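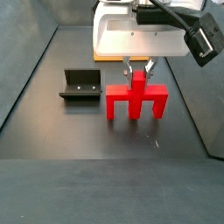

Red piece, held by the stem.

Mevlow: a corpus of puzzle and game instructions

Mevlow is a collection of 329 instruction leaflets from block puzzles, board games and card games, typed out by hand. These are the folded sheets that fall out of the box, get read once by the loudest person at the table and are then stored under the sofa. All of them are in English, or were meant to be.

It exists because I wanted to know how people explain a thing with words when a drawing would have done it in a second. I still don't know, but I have a lot of text.

What's in it

leaflets/ has one plain text file per leaflet, named by shelf number.
meta.csv has maker, year if printed, player count if claimed, and claimed playing time.
notes/ has typing notes, some of them bad-tempered.
errata.txt is longer than I would like.

The oldest leaflets are undated and the newest were printed in 2000, when I stopped buying games and started buying shelves. Nuvance and Womo are the best represented makers. Rees has 19 leaflets, and every one of them uses the word "simply" before something that isn't simple.

Columns worth explaining

time_claimed is what the leaflet says. There is no time_real column. I started one in April and it did harm to my marriage.

solution_included is yes, no or "by post". The last means the buyer had to send a stamped envelope to get the answer. I don't advise trying it now.

tone is one of plain, jolly, legal or menacing. One person picked the tone and a second person checked it, and where we disagreed the value is jolly/menacing, which covers nearly all the party games.

How it was typed

By two of us, from the paper, with spelling kept as printed. Line breaks are kept too, apart from hyphens at the end of a line, which were joined unless we forgot. If a rule says "dice" where it means "die," it stays "dice." If a rule contradicts the rule before it, both stay, and you may settle it among yourselves as families have always done.

Diagrams are not included. Where one stood, the text has the word DIAGRAM on its own line. In the block puzzle leaflets this leaves long stretches that read like directions to a house that has been knocked down: "Turn the long piece as shown. Bring the short piece to the position shown. The result will be as shown."
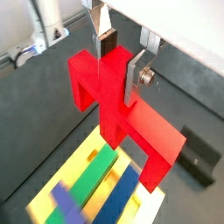 Yasuo Higuchi wrote in to say that dropping the diagrams was a mistake, that nobody has ever put a block puzzle back together from the words, and that a corpus of the words alone is "a cookbook with the food names taken out." He would also like the Womo leaflets moved to a folder of their own, as the English in them was done from a translation of a translation and will throw off any count of sentence length.

He's right about Womo, and the next version will have a flag for it. The diagrams are staying out. I can't draw, and the scanner belongs to my sister.

Known problems

Leaflet 2 is missing its second page. It ends at "The player who does this loses at once," and we don't know what this is.

A handful of Nuvance leaflets are the same text with the name of the game changed. We kept them all. If you are training anything on this, remove them, or you'll get a model that believes every game is played clockwise by the youngest.

Piece names wander. The same part can be a bar, a key, a burr, a stick or "the remaining member" within one paragraph. We did not tidy this.
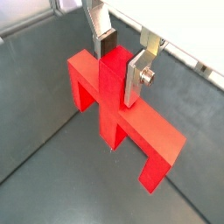
A crossbar with legs, or in leaflet English, "the remaining member."

Please don't use it for

Settling arguments about house rules. The leaflet is never on your side.

Changes since the last version

Fixed the row where player count was given as "fun."
Took out a warranty card that had been typed up as a game. It had been tagged menacing.

Thanks

Arnulfo Escobar typed more than his half and has asked for his copy of the stapler back.

Contact: open an issue or write to the Mevlow list | Copyright the Mevlow typists; leaflets remain with their makers | Back to top

Related
Mevlow box lids: the text on the outside, including the lies
Score pads, used
Rees leaflets with "simply" removed
Typing notes for new helpers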